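Clearing trays with a robot: rules for the table

We use a two-arm robot at our tray return, and most of our problems came from the table, very few from the machine. These are the rules Benedita Calado and I keep now.

Give every container one place and do not move it during the shift. We put a bin at one side, the rack at the other, and the dirty tray always in the middle. If you must change the order, stop the arms first.

Start with an empty rack. A plate left from the last round will make a collision sooner or later.

Take the light things before the dishes. Napkins and snack wrappers stick to a gripper, and a napkin which hangs over the edge of the tray can go away with the wrong object.

Chopsticks come off before the plate. If you lift the plate first, they roll – and then someone must put a hand between the arms. Hands stay out until the stop button is pressed, also for one grain of rice.

Food scraps go out before the bowl goes in the rack. Rice dries very hard between the pegs.

Look at the cables at 7 in the morning and again after lunch. They should have a free curve and never lie under a tray.

Wipe the gripper fingers every four trays with a damp cloth, with the power off.

Forough Arabzadeh

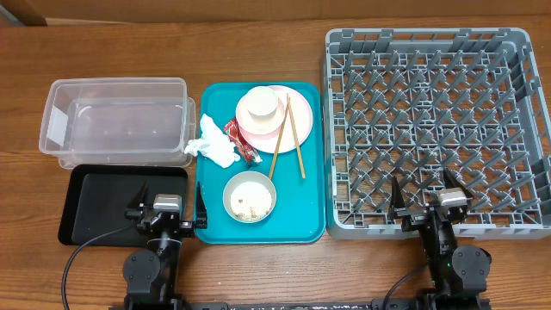 Tray in the middle, rack on the right, both still to be worked on.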